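Gisdale Library to Extend Opening Hours from September

Jul 1, 2018

Gisdale Library will open until 8pm on four evenings a week from September, following a public consultation which drew 400 responses. The present closing time is 5.30pm.

The Wollside branch will keep its current hours. Its reading room will be fitted with 30 additional study places over the summer, and the children's section will move to the ground floor.

Javiera Henríquez, Head of Library Services, said: "Residents who work during the day have asked for later opening for a number of years. We are pleased to be able to offer it within the existing budget."

Members may now borrow up to 12 items at a time. Reservation charges are unchanged.

Enquiries about room bookings should be addressed to Rocío Retamal at the Gisdale enquiry desk. 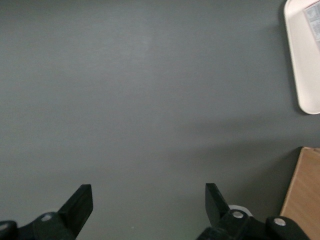 1 min read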